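Spring News from the Gritow Walking Club

March 24, 2018

Dear members and friends,

The snow is gone from the lower paths and we can walk again. I am writing this part of the newsletter for the second time, so please forgive me if I repeat something from the winter letter. Many of you asked the same questions by mail and I try to answer them all in one place.

First, the route. The opening walk of the season goes from Gritow to Plukska, as it was last year, but we do not take the road behind the sawmill. The owner of the land has put a fence there in the autumn and he is in his right to do it. We go instead by the river until the second bridge and then up through the beech forest. It makes the walk longer by 900 meters. The climb is soft in the beginning and becomes serious only after the chapel. The highest point is at 474 meters, with a bench and a very nice view to the side of Hullell when the air is clear.

The forest part is still muddy. I walked it last week and in the places where the tractors have passed the mud came over my ankle. If you have gaiters, bring them. If you have not, bring a second pair of socks and leave them in the bag until Plukska, where we have lunch inside. Sticks are welcome, but please put the rubber caps on them when we cross the village. Last year there was a complaint about the noise on the stones, early in the morning, and the complaint was correct.

Now about shoes. Every spring some members come with new boots that they have put on for the first time that same morning, and every spring we stop after one hour to look for plasters. Please wear your new boots at home for a few evenings before the walk. Wear them with the socks you will really use. Go up and down the stairs with them. If the heel moves when you go up, try to tie the laces again from the bottom, more firmly at the ankle and less at the toes. If it still moves, the boot is probably too big and you should go back to the shop while the soles are clean.

Old boots also need some attention after the winter. Bend the sole with both hands and look at the line where it is glued to the upper part. Small cracks in this line will open in the mud. The shoemaker in Hullell still makes this repair, but he asks for two weeks in this season, so do not wait. Boots which were kept in a cellar can smell of it. Leave them open in moving air for some days, without the insoles, and do not put them near the stove. The leather becomes hard and the glue suffers — I have lost a good pair in this way.
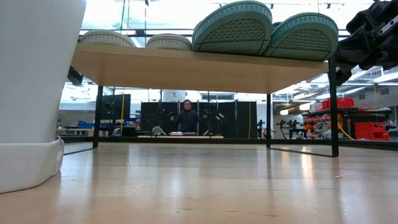 Off-white and green shoes side by side on a rack.

For lunch we have reserved the back room of the inn in Plukska. There is bean soup with or without sausage, bread, and apple cake. Please tell us which soup you want when you register, the kitchen has asked for this specially. You may eat your own sandwiches on the terrace if the weather is good, but inside the room it is not allowed. Dogs can come inside when they are dry. A towel in your backpack will help with this.

The way back is by bus. The bus stops in front of the school, not at the old stop by the post office, and the driver does not wait. Those who want to return on foot can do it with the second guide, by the same path, and they should carry a lamp. In the last days the sun goes down later, but in the beech forest it gets dark sooner than one thinks.

A word about the map. The new walking map of Hassanpour valley has arrived and it can be bought at the library desk in Gritow. It is printed on stronger paper than the old one and the springs are marked in blue. One mistake was found already: the path from the chapel to the quarry is shown as open, and it is closed since the storm. Please correct it with a pencil on your copy.

The membership fee is the same as before. You can pay it at the library or on the morning of the walk, if possible with exact money. Families pay one fee together, also when the children are grown but still live at home.

We are still looking for somebody who can repaint the signs between the river and the second bridge. The paint and the brushes are there, only the hands are missing. It is an easy work for one dry afternoon, and the yellow color is easy to wash off from the skin, less easy from the trousers.

Please register at the library desk or by answering to this newsletter. In case of heavy rain we move the walk to the week after and put a note on the door of the library in the morning.

With friendly greetings,
The Gritow Walking Club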